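FLOVCOMBE, May 27, 2018

# Gretora opens refill counters for household liquids in three Flovcombe shops

Gretora, the Flovcombe grocery business, has opened refill counters in all 3 of its shops. Customers can now bring back an empty bottle or jar and fill it with washing-up liquid, laundry liquid, hand soap, cooking oil or vinegar, paying by weight for what they take.

The counters follow a trial at the Market Street shop that began in March. The trial started with 33 products. The full range now stands at 47, and every one of them is stocked in each shop.

Prices are set by the 100 grams and are shown on the shelf edge above each dispenser. Gretora has priced every refill below the same quantity of the packaged version on its shelves, and will keep to that for the rest of the year. Packaged goods will stay on sale, and the company has no plans to remove them.

## How the counters work

Customers weigh their empty container on the scales at the end of the counter and stick the printed label to its side. They then fill it to whatever level they want. At the till, the weight of the container is taken off and the customer pays for the contents only.

There is no minimum purchase. A customer who needs a small amount of white vinegar for cleaning a kettle can buy exactly that much.

Any clean container with a lid that closes can be used for cleaning products. Containers for food must be washed and fully dry, and staff may turn away any that are cracked or that still smell of what was in them before. A bottle that has held a cleaning product cannot be refilled with food at any time, however well it has been washed. Customers who arrive without a container can buy a glass one for 60p or take a donated one from the basket by the door at no charge.

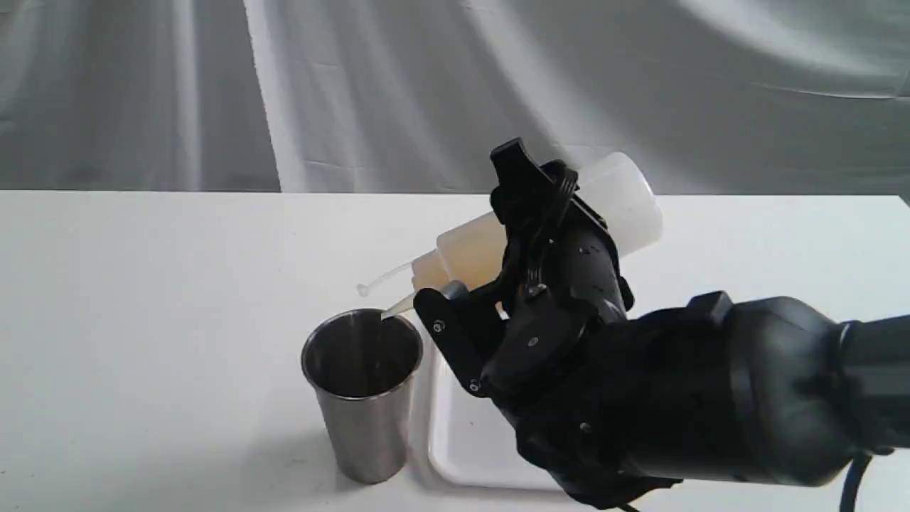
*A translucent squeeze bottle tilted over a stainless steel cup.*

The dispensers and the bulk drums behind them are supplied by Mkhize, a family firm that has made shop fittings in the county for many years. Each dispenser has a hand lever and a drip tray, and the nozzles lift off for washing. The levers are set low enough to be reached from a wheelchair, a change made after customers at Market Street asked for it during the trial. The print on the product cards was made larger for the same reason.

The cleaning range is made by Sisico and arrives in 20-litre drums, which are collected empty on the next delivery, rinsed at the Sisico works and filled again. Gretora expects each drum to be used many times before it is retired. The oils and vinegars come in steel cans from two suppliers already used by the company.

## What changed after the trial

The trial was meant to find out which products people would carry an empty bottle into town for. Washing-up liquid sold best from the first week. Laundry liquid was slower, mainly on account of the weight of a full bottle, and picked up once the company put out smaller containers beside the dispenser. Shampoo did less well than expected. It has been kept in the range with a new unscented version.

Thicker products caused the most trouble. Honey and golden syrup were tried for a short period and withdrawn — both were slow to pour and the nozzles needed cleaning too often. Gretora will look at them again if a better dispenser can be found. Tomato ketchup and other sauces were considered and left out, as they would need to be kept chilled once opened.

Customers also asked for a place to put bags down while filling. All the counters now have a shelf at waist height for this purpose.

Refilled food products carry a date on the printed label, together with the name of the product and a full list of ingredients. Allergen information is shown on the card above each dispenser and is kept in a folder at the customer service desk. The oil containing sesame has its own drip tray and cloth and stands apart from the others.

## Safety and cleaning

The counters are wiped down every hour during opening times and the nozzles are washed each evening. Cleaning products and food are kept on separate counters in every shop, with separate scales and funnels. Bleach, drain cleaner and descaler are not sold by refill and will remain in their original child-resistant packaging.

Children are welcome at the counters but must be with an adult. Spills should be reported to staff, who will deal with them straight away. Customers are not charged for product lost in a spill.

## Opening times and help

Refill counters are open whenever the shops are open, apart from the last half hour of the day, when they are closed for cleaning. A member of staff is on hand at each counter in the mornings for the first four weeks to help anyone who has not used one before. After that, help is available on request at the customer service desk.

Printed guides can be picked up at the tills. A large-print version is also available.

The three shops are:

- Gretora Market Street, next to the post office
- Gretora Station Road, with parking at the rear
- Gretora Hill End, on the town bus route

Customers who wish to suggest a product for the range can fill in a card at the counter. Suggestions will be read each month and a list of those being considered will be put up in the shops — the first is due at the end of the summer.

## Notes for editors

Gretora is an independent grocer based in Flovcombe. It sells fresh, chilled and household goods from its three shops and runs a local delivery service. Refill products are not at present included in the delivery service.

Sisico makes cleaning products for the home and for small businesses. Mkhize designs and builds shelving, counters and dispensers for shops.

Press visits to the Market Street counter can be arranged before opening time. Requests should be made to the Gretora press desk, by post or in person, at the Market Street shop. Product lists and current prices are available from the same desk.

ENDS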